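Textile Care and Handling, Unit 3
Folding lined and hooded garments
Notes prepared by Mawar Oei, revised May 7, 2025

Reading before class: the Tivden folding sheet, and the section on linings in the course reader.

3.1 Scope

Unit 2 dealt with flat, single-layer pieces: towels, pillowcases, plain T-shirts. This unit covers garments made of two layers, an outer shell and a lining, with or without a hood. The folding sequence is similar. The preparation takes longer and accounts for most of the errors in student work.

3.2 Terms

Shell: the outer layer, the side meant to be seen when worn.
Lining: the inner layer, attached to the shell at the hem, cuffs and neckline or at some of these only.
Bundle: a garment in an unordered state, with no edge fully exposed.
Anchor point: a place on the garment where both layers are sewn together and can be held as one. Shoulder seams and hem corners are the usual anchor points.
Slip: movement of the lining relative to the shell during a fold.

3.3 Why lined garments behave differently

Two layers of fabric rarely have the same stiffness. When the outer layer is folded, the lining travels a shorter or longer path around the fold line and gathers on one side. The effect grows with each fold. A garment with 3 folds and a free lining will show a ridge along the last fold line even when each fold was made straight.

Hoods add a second problem. A hood has curved seams and does not lie flat in one layer. It must be folded onto the back panel or tucked down before the sides are brought in – never after.

3.4 Reading a bundle

Before moving anything, identify which surface is facing up. A contrasting lining makes this easy. With a lining in the same color as the shell, look for the care label, the seam allowances and the back of any print.

Printed fabric gives more information. Lettering shows orientation if enough of it is exposed; a partial word is often enough to tell top from bottom. Small scattered motifs are less reliable, as many are printed in several directions.

A large patch of exposed lining in the middle of a bundle means the opening or the hem has turned back on itself. Locate the nearest edge of that patch and follow it outward to a seam.
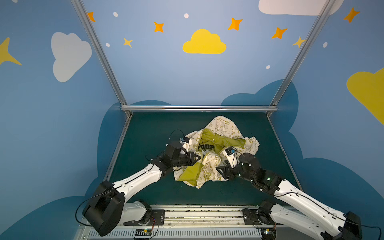
3.5 Opening and folding sequence

1. Find one edge and trace it to an anchor point. Hold both layers there.
2. Find the matching anchor point on the opposite side. Lift both together until the body hangs free.
3. Lower the garment front side down, hem first.
4. Smooth the lining from the center toward the hem. Check the sleeves for trapped lining.
5. Fold the hood onto the back panel.
6. Bring in each side with its sleeve laid parallel to the body.
7. Fold the hem up to the base of the hood – one fold for small sizes, two for larger ones.

3.6 Lab exercise

Work in pairs. Each pair receives 14 garments from the Brikia set, all in bundles. Record the starting surface, the anchor points used and any slip observed. Hand the sheet to Pranab Karunaratne before leaving the lab.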